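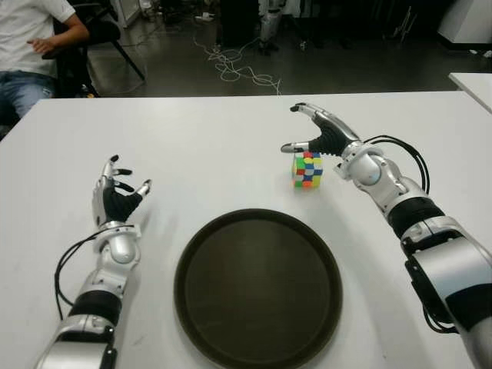 **OPINION | Automation**

Siltance opened its Fumstead workshop to visitors in December, and I went for the hands. The task on show was small: a cube, a round tray, two arms. I think more open days should be this dull. A scrambled cube has flat faces, sharp edges and a known size, so a poor grip has little to hide behind.

The handout listed 257 trials on one set of fingers. It did not list the failures, and it should have. Rekha Dhillon, who led our group, gave the cycle time as nearly 20 seconds when I asked. A rate without a failure count is of little use to a buyer. 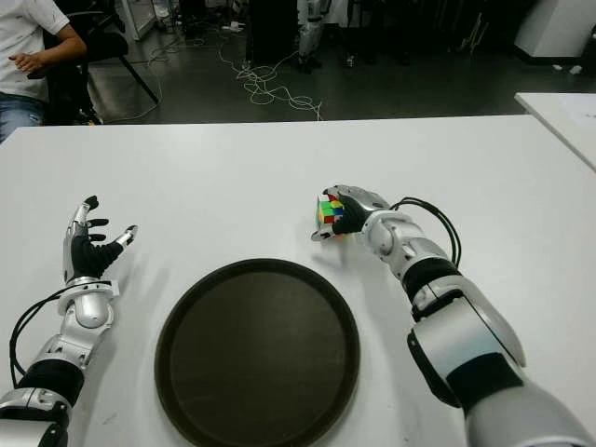
**What should a visitor ask to see?**
The full trial log, with drops and restarts marked.

Semwal printed its log last year, all four pages of it. Siltance should do the same before the Raltstead show.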